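Ticket 1344 – Low cabinet, second-floor office: doors, shelf and missing folders
Opened: 02/02/2025
Category: Furniture and storage
Priority: normal
Status: waiting for parts

Problem as reported

The door of the low oak cabinet next to the desks does not stay closed. It closes, and after some minutes it stands open again by a small gap. The reporter also writes that the shelf inside "leans" and that two blue folders for the Wako project can not be found. I took both points in one ticket, as they concern the same cabinet.

First check

I asked for the following information before I went upstairs:

1. Does the door open by itself also when it is locked?
2. Was the cabinet moved after the carpet was laid in September?
3. Is anything heavy standing on top?

The answers were: no, yes, no. So the lock is holding and the catch is the first suspect. I was also thinking about the floor, as the cabinet was moved only by pushing and its feet were never adjusted again.

One remark about the chair. In the reply it was mentioned that an office chair gets parked close to this cabinet and that its armrest hits the wood. I checked it too. The armrest is at a height where it can touch the edge of the top. I found no mark which I could feel with the finger, but please leave a hand's width between chair and cabinet.

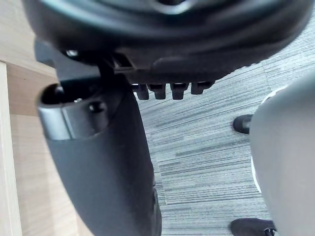
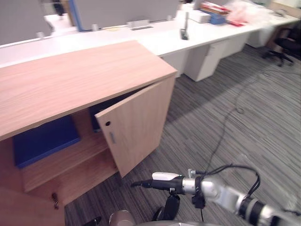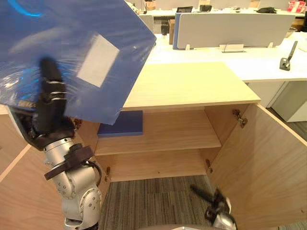
Cabinet with both doors open. One blue folder is lying on the shelf.

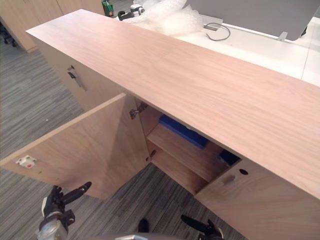 Mernura Office Services – Furniture and Storage Desk

Work log

Entry 1. Opened the doors fully and moved them by hand through the whole way. They run smoothly, there is no scratching noise. The hinges are the concealed type and the screws at the cabinet side were tight. At the door side one screw on the upper hinge could be turned a half turn. I tightened it by hand, not with the power driver. With this kind of board the hole is damaged very quickly and then the screw holds nothing.

Entry 2. Closed the door and waited. After five minutes the gap was there again. So the loose screw was a fault, but it was not the fault we are searching for.

Entry 3. Put the spirit level on the top. Along the length it is good. From back to front it falls a little toward the room, so an unlocked door wants to swing out if the catch is weak. I turned the front feet up until the bubble was in the middle. The gap became smaller but did not go away completely.

Entry 4. Looked at the catch. It is the small white piece on the inner face of the door. It sits slightly too far back and the counterpart reaches it only at the edge. I loosened it, moved it forward as much as the hole allows, and fixed it again. Now the door stays closed when I push it with the hand, but it opens when somebody knocks against the top. I am not satisfied with this. The part should be replaced.

Entry 5. Shelf. It does not lean. It was resting on three supports and the fourth one had slipped halfway out of its hole. Pressed it back in and checked with the level. The shelf is straight now.

Entry 6. Folders. Two blue folders were found, both in the cabinet. The reporter confirmed that they are the right ones: the Wako delivery notes and the Dramitance contracts (so only one was really for Wako, the other was only remembered under the wrong name). I asked that they stay on the shelf and are not put upright behind the door, where they get pushed into the dark part and are easily missed.

Parts

Ordered from Flultimetti: catch set, complete with counterpart, 5 pieces. The set is sold only in this quantity. The remaining ones go into the drawer in the store room for the other cabinets of the same row.

Open questions

– The parts sheet lists two versions of the catch, item 1000 and item 3000. They look the same on the drawing, only the distance of the screw holes is different. I measured ours and ordered item 1000. If it does not fit, please do not drill new holes, write to me in this ticket.
– The key turns with some resistance. I put a little graphite in the lock. Oil should not be used there, it collects dust.

What users can do until the part arrives

Please lock the door in the evening and also over lunch. It holds when it is locked. Do not fold paper and put it between door and frame – I found such a piece on the floor of the cabinet, and it presses the hinge out of position.

Next step

Replace the catch when the delivery is here, then test the door again without the key. The ticket stays open until then.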